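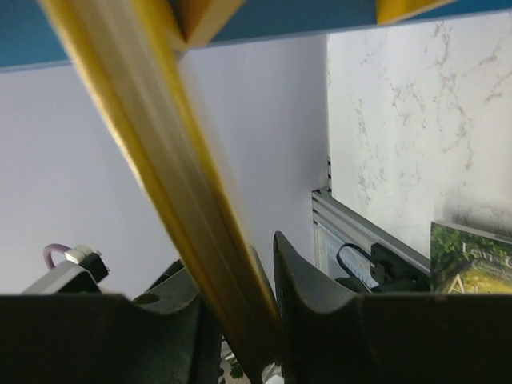
Our project began as a question about vocabulary and ended, like most things in Plevisar, at a kitchen table. We wanted to know whether the language training given to incoming volunteers in the Mendusow program had much to do with the language they needed once they were living in the village. The training leans heavily on a core list of 1,000 words, and the list leans heavily on people believing in it. A book with golden yellow edges and pale cream pages, like the one at the top of this report, looks as if it contains everything a person will need for a semester abroad. I have owned several books that looked like that. The word list was a stapled packet, and it contained four words for kinds of government office and none for "drain."

Background

Mendusow places college students in small towns for 16 weeks, where they help in schools, clinics and town offices and live with host families. Before placement there is an orientation in Flanino, the nearest town with a train station. Orientation covers health, safety, the rules about motorcycles (there is one rule, and it is no), and language. Language takes up the mornings. Afternoons are for sessions with titles like "Flexibility," which ran over every time.

Plevisar has 2,978 residents according to the sign on the road from Flanino. When Joscha and I were there the sign had been standing long enough for a bird to nest behind the first digit, so we make no claims about the current population. The placement office put Joscha Tiedemann in the town hall and me in the elementary school. We stayed with families on the same street, which helped with the project and did nothing for our language skills, as we spoke English to each other whenever we were tired, and we were tired a lot.

What we set out to do

The plan we turned in had two parts. First, each of us would keep a notebook of every word we needed and didn't have, written down as soon as possible after the need came up. Second, we would interview people who regularly dealt with volunteers and ask them what volunteers couldn't say, said wrong, or said too much.

Our advisor wrote "realistic?" in the margin next to the first part. We took this as encouragement.

The original plan also included a pronunciation study, with recordings played for local listeners who would rate them. We dropped that in the second week. My host mother, Oana Vasiliu, agreed to try the rating form and gave my sample the lowest score on every line. Then she gave Joscha's the same, and then she gave the same score to the recording of the orientation teacher, who grew up in Flanino. "City," she said. We decided the instrument needed work.

The notebooks

Mine is mostly nouns. I'd expected verbs, because orientation warned us about verbs, but in practice you can do a great deal with "put," "take" and a hopeful face. What you cannot do is ask for a thing whose name you don't know while standing in a hallway of nine-year-olds who do know it and are waiting to see what happens.

The words I was missing came in clumps. School supplies were a big one: stapler, chalk tray, the long stick for opening high windows. So was the body, below the level the health session went to. I could report a broken leg on my first day. I couldn't tell Oana I had a splinter until January was nearly over, by which time the splinter had handled the matter by itself.

Then there was food, where the training had let us down in an interesting direction. The list has plenty of food on it, all of it from restaurants. We learned "appetizer." I was never served an appetizer in Plevisar. I was served soup, and then asked whether I'd like more of it, and nothing on the list explained how to stop.

Joscha's notebook is smaller and neater and has a different problem. At the town hall he heard a lot of formal language, which he had been trained for, and he did well with it. His gaps were in what was said between the formal parts. People would finish a sentence about zoning and then say something short, and everybody would laugh, and he would write down what he thought he'd heard. Later he'd bring it to his host family, who would either not recognize it or decline to translate.

We tried to sort both notebooks into categories so that we could compare them. This took much longer than we had planned. A sample of the disagreement: Joscha felt "bucket" was a household word. I'd only ever needed it at school, when the roof leaked. We settled on letting a word sit in two categories, which is methodologically soft, and we'd like that noted before someone else notes it.

The interviews

Dorin Anghel, the school principal, had hosted volunteers for years and had opinions ready. His main one was that we were all too polite. Volunteers arrive knowing the most courteous form of every request, he told us, and use it on everyone, including the second graders, who find it hilarious and then stop listening. He demonstrated how he'd ask a child to sit down. It was one syllable. He demonstrated how I asked a child to sit down, and I won't reproduce it here, but there was a small bow in it.

He also thought the training should include the telephone. I hadn't considered this. On the phone there are no gestures, and volunteers in his experience avoid it to the point of walking across town in sleet to ask a question that would have taken a minute. I had done exactly this the week before. I believe he'd seen me go by the window.

Brândușa Buzatu runs the front desk at the town hall and was Joscha's supervisor in every sense except the one on the form. She was less interested in words than in timing. In her view volunteers answer too fast. They've rehearsed, they hear the question coming, and they fire. A person who really understands takes a second and looks bothered. She could always tell, she said, when Joscha had followed something, because he looked bothered.

We asked both of them what single thing they'd add to orientation. Dorin said the telephone again. Brândușa said complaining. She meant it as a skill: how to complain mildly and at the right length about the weather, the bus and your back. Someone who can't complain is a guest forever, and people get tired of entertaining guests.

The bus is a fair topic. It is called the Lazăr, after a driver who retired before anyone we spoke to could say exactly when, and it leaves for Flanino at 6:40 in the morning or at some later point. I learned most of my complaining at that stop. An older man there corrected my grammar in the middle of my own complaint, then agreed with it.

What we found

We'll be modest. There were two of us, in one town, and one of our two data sources was a notebook that went through the wash.

Still, a few things showed up in both places. The words we lacked were mostly small, physical and close at hand, and the words we'd been taught were mostly large and at a distance. The training assumed that volunteers would spend their time explaining who they were and why they had come. We did that for the first few days. After that the whole street knew, in more detail than we'd given out, and what they wanted to hear about was whether we'd shut the gate.

Register mattered more than we expected. Having one polite way to say things is safe, and it also keeps you sounding like a letter from the bank. Neither of us was corrected on this until we asked, and then we were corrected by everyone.

And a good deal of what we had put down to vocabulary was plain cowardice, mine especially. I had the word for "enough" from the first morning of orientation. It's on page one. I ate the soup anyway.

Recommendations

We'd suggest that Mendusow cut the core list down and let each placement site add its own page. Dorin has offered to write the school's. He has in fact written it and given it to us, and it's attached as an appendix, along with his comments on our questionnaire.

Some of the language mornings should be spent on the phone, calling a real person who isn't expecting to be kind about it. Oana has said she'd take calls, though not during her show.

There should be a session on complaining. Brândușa should teach it. She says she's too busy, that the heating in the office is a disgrace, and that her chair has been like that for years, so we believe the material exists.

Future students who want to repeat the notebook part should carry a small one, with a pencil, and should agree on the categories before leaving home. They may also wish to find out about "bucket" early.

Limitations and leftovers

We didn't interview other volunteers, although there was a pair in the next valley over. We'd written to them and they wrote back that they were also doing a project, and could they interview us. It was all a bit delicate after that and the semester ran out.

The project carried 3 credits. Joscha did the tables in the appendix and the translation of Brândușa's interview. I wrote the report and am responsible for its tone, which our advisor has already raised.

Đức Võ, with Joscha Tiedemann

Student Project Reports | Contact the program office | © The authors | Back to top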